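Warm and cool greys

Warm and cool greys are greys that lean slightly towards a colour. A warm grey carries a little red, yellow or brown, while a cool grey carries a little blue or green. A grey with no lean at all is called neutral.

The lean is often too weak to notice until two greys are seen side by side. A wall that looks plain in the tin or on a card may seem pink next to a bluish carpet. Daylight and lamps also change how a grey is seen.

In house painting, the decorator Binta Fashola of Drokisthorpe sorted her stock into 24 greys, 18 of them cool. Her list was later used by the paint shop Plirnden, which added names such as Ivley, a green-grey.
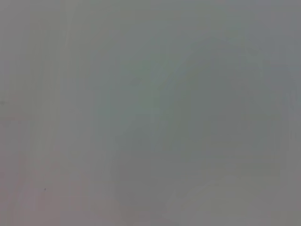
Greys of similar lightness tend to run into one another when their edges are soft, and the eye then relies on small shifts of tint. A deep grey with a touch of green, like the broad rounded shape on the right, stands apart only weakly from the paler greys near it, and the pinkish tint at lower left fades into cooler grey with no clear border.

See also: Neutral colours; Tint; Contrast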